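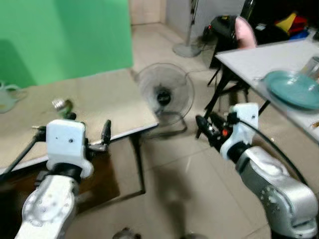 Tinen is a motion planning and control package for two-armed robots. It converts grasp targets from a perception module into joint trajectories for both arms and sends them to the motor controllers at 1000 Hz. The first public version was released on 3 Apr 2019.

Architecture

The software runs as 4 processes: a scene model, a planner, a trajectory filter and a controller. The scene model stores tables, walls and other fixed obstacles as boxes, and smaller objects as meshes or point clusters. Each entry has a time stamp and is dropped if no camera confirms it within a set period.

Planning

Both arms are treated as a single system, so that a path for one is checked against the full path of the other. The default planner is a sampling method named Grenov, which keeps its search tree between requests and removes only the branches blocked by changes in the scene. The median planning time given in the manual is 310 ms. An older mode, which plans the arms one after the other, is kept for compatibility.

Known limitations

Clear and shiny objects, such as glass jars with metal lids, often give incomplete depth data and may be stored with the wrong height. Cables attached to the arms are not modeled. Users can add a fixed margin to each link, set to 22 mm by default.

See also

Collision detection
Inverse kinematics
Zoltholm (simulator)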